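How does a cupboard door work?

You open one every day. Cereal cupboard, school cupboard, the one under the sink with the sponges in it. But have a proper look next time. There's a lot going on in there!

First bit: the box

A cupboard is a box on its side. Two sides, a top, a bottom, mostly a back too. The back looks boring but it has a job. Try this. Get a shoebox with no lid and push one corner. Stiff, right? Now cut the bottom out and push again. Wobbly! Same with cupboards. No back, and the whole thing leans over like a tired horse.

Second bit: shelves

A shelf is a bridge. Really. It's held up at the ends and the stuff sits in the middle. Put too much heavy stuff in the middle and it sags. Paper is heavier than you'd think, so folders and books go near the ends if you can. Lots of cupboards have rows of little holes up the sides. Pegs go in the holes, shelf sits on the pegs. Want a taller space? Move the pegs. (Ask a grown-up, and take the stuff off first. Learned that one the hard way.)

Third bit: hinges

Here's the clever part. Old hinges look like a butterfly, two flat wings and a pin down the middle. You can see them from the outside. Newer cupboards often have hidden ones. Shut the door and they dissapear. Open it and there they are, little metal arms folded up like a grasshopper leg.

The arm doesn't just turn, it swings the door out a bit as well, so the door edge doesn't bash the cupboard next to it. Neat.

Most doors have two hinges, one near the top and one near the bottom. Why not one in the middle? Because the door would twist. Hold a big book by one corner, then by two. Feel the diffrence? A really tall door might need 4.

Fourth bit: staying shut

Doors drift open if nothing holds them. So there's a catch or a latch. Some are magnets. Some are rollers that click. Some are locks with a key that everybody loses. Look on the inside of the door, thats usually where they hide.

Word box

Hinge: the part that lets a door swing.
Latch: the part that holds it closed.
Laminate: a thin layer stuck on top of a board. Can be any colour, can look like wood.
Lever-arch file: a fat folder with a metal arm inside. Holds loads of paper. The round hole in the spine is for your finger, so you can pull it off a tight shelf.

Try it yourself

Pick a cupboard at home. Ask first! Open both doors slowly and watch the hinges. Which part moves first? Now shut it and listen. Click, thud or nothing? Draw what you found. Piret Liepiņa from the Kadton kids' page would love to see your drawings, and so would Rónán Mac Carthaigh, who drew 18 hinges in May and still wants more.

Watch your fingers on the hinge side. It pinches. Keep little brothers and sisters back a bit too.

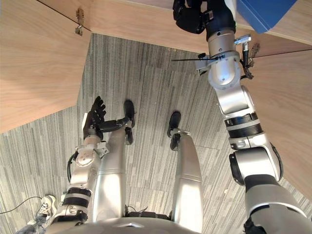
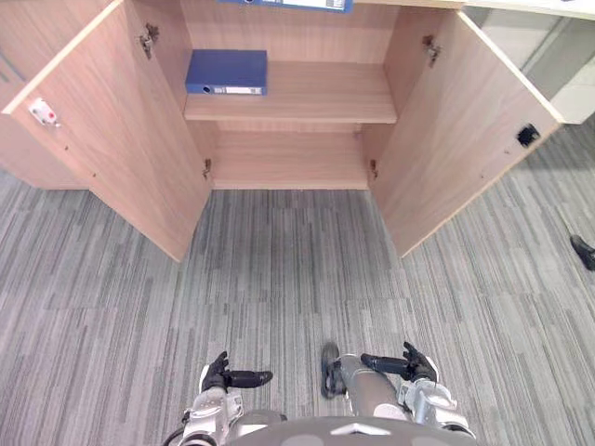
Second picture: doors wide open, so you can spot the hinges. Find the blue folder lying flat on the shelf, with the finger hole in its spine.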